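Filed under: Diary, Town & Protest
Print this page | E-mail this page

Saturday night, December 2020

They took the tents down off Cordeiro Square this morning. I know because I was there with a flask and a folding stool, having decided at about six that if the thing was going to end I ought to be present for it, and having forgotten that things like this end slowly and mostly involve standing next to a truck.

The camp has been there since March. It started over the water rates, when the Ginbridge works was sold and the bills in the lower town went up before anyone had been told there was a sale. Then it was over the sale. By summer it was over the mayor, the bus depot, the price of a parking permit and a statue, and you could tell roughly how long a person had been coming by which of those they shouted about first. I am a water rates man myself.

The police were polite. There were a lot of them, in new gloves, and they had clearly been told to be polite, because every one of them said "when you're ready, sir" in the same tone my dentist uses. The order gave us until nine. At nine a woman with a clipboard read it aloud again, all of it, including the schedule of bylaws, and by the time she had finished it was twenty past and half the tents were already folded. One man refused to leave his. They waited, he came out to ask if there was a toilet open, and when he got back it was on the truck.

I had expected to be angrier. I was angry in June, when they turned the hoses on the Cedton end of the square and then sent the whole lower town a notice about conserving water. I still have mine. Today I mostly felt like someone at the end of a long wedding.

The council put out a statement at noon. It says the square has been "returned to the public," and I would like to know who they think was in it. It says cleaning will take four days and cost a sum they will announce later. It also says 156 people attended the final day, which I would put low, but I was on a stool and did not have much of a view. The other side, our side, says 695. My own guess is that you could average the two and be wrong in a way that annoyed everybody equally.

The petition went in, at least. 3941 signatures, in a box that used to hold printer paper, carried up the steps of the town hall at eleven and received by a young man who was plainly the only person in the building. He gave us a receipt. The receipt says "1 box."

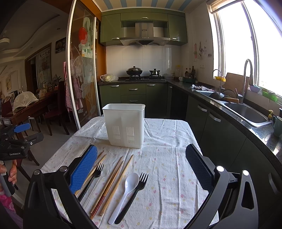
Walked home by way of the depot, where the Dendholm buses were running again for the first time since the road was closed. The driver wanted to know if it was all over and I said yes, and then that I didn't know, and he said that would be the full fare either way.

A few of us talked on the phone this evening about what comes next. There is a hearing on the sale in the new year, in the small chamber, which has seats for the members and a bench along the back wall. One faction wants to fill the bench. Another wants to boycott the bench. A third has drafted a letter to the first two, and I have been asked to look over the commas. I said I would do it tomorrow. I have been saying that about the commas since the fall.

My own bill came in today's mail, as it happens. 378 for the quarter, with a leaflet tucked in that had a smiling faucet on it. I read the leaflet twice to see if it said anything. It recommends shorter showers.

My back hurts from the stool. The flask leaked into my good bag, and I left one of my gloves on the rail by the fountain - the left one, the better of the two. I thought about going back for it, but there is a fence up now and a sign on the fence, and I would have to ask one of the polite ones to pass it over. Might try in the morning, early, before the shift changes. The sign says the square reopens to the public on Wednesday.

Tagged: water rates, the square, council, grumbling

Get new diary entries by e-mail. Enter your address to subscribe. You can unsubscribe at any time.

This site uses cookies to remember your preferences. By continuing to read you agree to their use. OK | Find out more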